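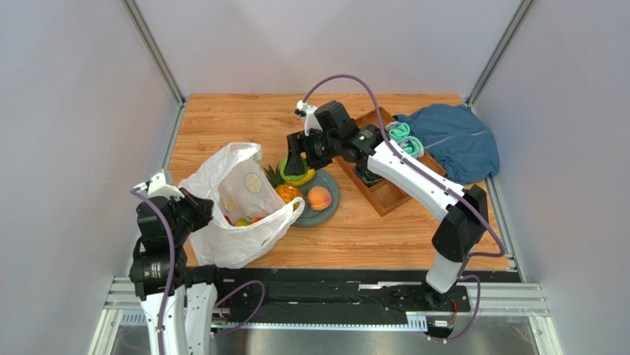
Right, quick one because I've got to be out of the door by 5 and I promised myself I'd get this up before the weekend swallows me.

Fruit. Specifically, the bringing home and putting away of fruit, which I have been doing badly for my whole adult life. Carrier bag on the worktop, bag stays on the worktop, two days later there's a peach at the bottom with a soft brown thumbprint in it and everything smells faintly of banana. Every single week. March was the worst, I threw out more than I ate.

So the new rule is that nothing lives in the bag. Kettle on, bag open, sort it there and then. Takes less time than the kettle does.

What gets sorted how:

Bananas on their own. Yes everyone says this. I ignored it for years and everyone was right. They go on the hook by the window now and the rest of the fruit has calmed down a lot.

Peaches, one layer only, never stacked. If they're hard they stay out, if they give a bit near the stalk they go in the fridge and get eaten next day. I don't wash them first. Washed peaches go furry on me, no idea if thats proper science.

Mangoes, out till they smell of something at the stalk end. The ones from the Harkside greengrocer take ages, the supermarket ones go from rock to mush while you're in the shower.

Limes, fridge door, in the egg bit. We don't keep eggs in it so it was going spare.

Pineapple is the awkward one. Doesn't fit anywhere, stabs you. I've started giving it a plate with whatever else needs eating first, and that plate sits in the middle of the table where you can't miss it. Best thing I've done all year, the eat-me-first plate. No lid, no fuss, cost nothing.
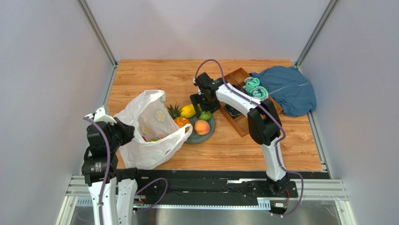 Pineapple, mango, lime, peach, and the bag with the lime on it.

The plate needs to be a round one with a bit of room, by the way. I tried a deep bowl to begin with and it just became the bag again — things at the bottom, forgotten about. On a flat plate you can see the lot.

Then going the other way, packing. Sunday-ish I take a load round to my sister's, or to the allotment lot at Ankrah Road, and I used to just tip everything in and hope. Order matters more than I thought. Heavy things down first (mango, oranges), peaches last and on top, pineapple upright with the leaves poking out of the opening so they don't go through the side. Hold one handle up with your other hand while you load so the mouth stays open. Sounds daft written down but a thin bag just lies there and sulks otherwise.

And reuse the bags. I've got a drawer of them, must be 50 in there, all balled up, and the thin ones do perfectly well for fruit if you don't overload. For anything with real weight I use the Prundov string one my mum gave me. I did look at one of those Fetix stacking crates as well but it wouldn't go under the shelf, so that was that.

Two bags for a big load, not one. Split the weight, and don't tie the handles, you only end up ripping them to get back in.
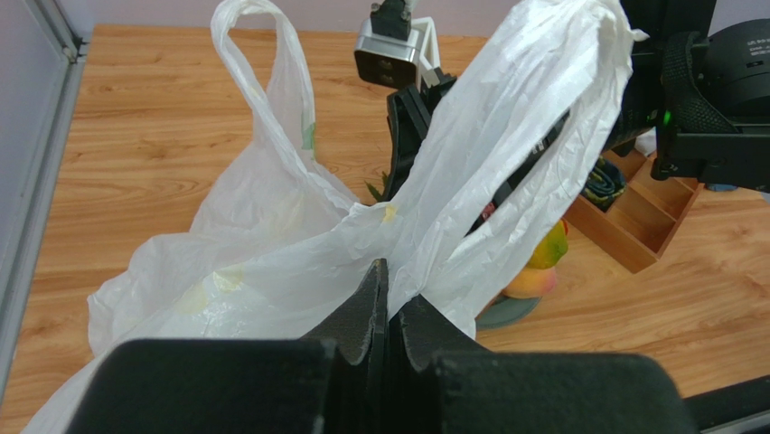 Marrowfat commented on the last post that I've got limes all wrong, they should go in a jar of water in the fridge and will keep for weeks that way, and that oranges don't need to be anywhere near a fridge unless it's baking hot. Fair enough on the oranges. I'll give the jar a go with the next batch, though it means finding a jar with its lid, and teh jar cupboard is a whole other post.

Things I still haven't sorted: grapes. Where do grapes go. Also half a melon, which I always wrap too late. Answers below please.

Got to run, bus.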